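4.3 Mounting and Setting Up the Wrist Camera

This section applies to both club arms. Complete Section 4.2 (gripper zero) before starting. If the gripper has been taken off since the last session, repeat 4.2 even if the stored values look correct.

Tools and parts:
Hex key from the arm drawer
Camera bracket with both screws
USB extension, short
Lens cloth
Printed focus card
Painter's tape

CAUTION: Switch off motor power at the bench supply before putting hands between the gripper and the wrist plate. The software stop in Ladar holds the joints in position. It does not remove power from them.

Mounting the camera

1. Move the arm to the SERVICE pose from the Ladar pose menu. Wait for the status line to read HOLD.

2. Switch off motor power. Support the forearm with one hand while the joints relax.

3. Place the bracket on the wrist plate with the slotted side toward the gripper. Start both screws by hand.

4. Slide the bracket back until it touches the stop, then tighten the screws. Do not use the long end of the hex key as the lever. The threads in the Arnden wrist plate are aluminum and will strip.

5. Route the cable under the clip on the forearm. Leave enough slack for the wrist to turn through its full range in both directions.

6. Turn the wrist by hand to each end of travel. If the cable pulls tight at either end, go back to step 5.

NOTE: The second arm has an older bracket with no stop. Align its rear edge with the scribed line.

Checking the view

7. Restore motor power and start the camera preview in Ladar. The preview window opens at low resolution. Leave it there for the aiming steps.

8. Open the gripper fully. One finger should enter the picture from the bottom edge, near the center. If no finger is visible, the bracket is tilted too far up. Loosen the screws, correct the tilt, and tighten again.

9. Close the gripper and open it again. The finger must come back to the same place in the preview. Any shift means the bracket is loose.

10. Put the focus card on the table at the distance printed on its back. Turn the lens ring until the narrow bars separate. Fix the ring with one strip of painter's tape.

NOTE: Do not focus on the finger. It is closer than anything the program has to recognize, and a lens set for it will be useless at the approach height.
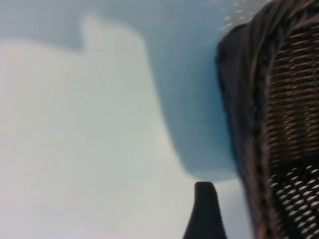 Focus and motion blur have to be judged separately before a session is recorded. A lens that passes the card test will still give smeared pictures if the arm is moving quickly or if objects are too near the wrist. Look for a feature with a regular pattern and see how much of it survives. The rows of a dark woven surface at close range can still be followed on the right, with small bright openings lower down, while the large pale shape on the left has only a soft outline and offers the matcher nothing to hold. The black finger at the bottom remains usable as a position reference in such a view. Frames of this kind may be kept for the approach set, but must not be used as templates.

Recording a test session

11. Create a new session in Ladar. Enter the team name and the arm number. Sessions without an arm number are rejected at upload.

12. Set exposure to MANUAL and the value to 337. This value was chosen for the ceiling lights in the robotics room with the blinds down. With the blinds up, lower it until white objects on the table no longer show as flat patches in the preview.

13. Set the approach speed to 5. Higher settings are locked for student accounts. Instructors can release them under Permissions.

14. Place the object, press RECORD, and run one approach from the HOME pose. Keep hands, sleeves and notebooks behind the tape line until the arm has returned.

15. Stop the recording and step through it from the last frame backward. Mark every frame in which the object is too blurred to outline. Ladar skips marked frames when it builds the template list.

16. Save the session. Copy the session number into the team log along with the exposure and speed settings.

CAUTION: Do not run an approach against an object with open weave, loops or handles while the Biloto grip routine is active. The routine closes on first contact and a fingertip can catch in the opening. Use the Polák routine, which backs off before closing.

If the preview is wrong

Preview is black: Lens cap is on, or the camera was connected after Ladar was started. Restart Ladar.

Preview freezes when the wrist turns: Cable strain. Repeat steps 5 and 6.

Picture is upside down: The rotation setting belongs to the arm profile, not the camera. Load the profile for the arm in use.

Everything is soft, including the focus card: Tape has slipped from the lens ring, or there is a fingerprint on the lens. Clean first, then repeat step 10.

Card is sharp but recorded frames are smeared: Reduce approach speed by 2 and record again. If there is no change, check the bracket screws.

Faults not listed here go to Begoñe Vallejo on the club fault sheet, with the session number. Do not open the camera housing.

Section last revised Apr 6, 2018. Continue with 4.4, Building the Template List.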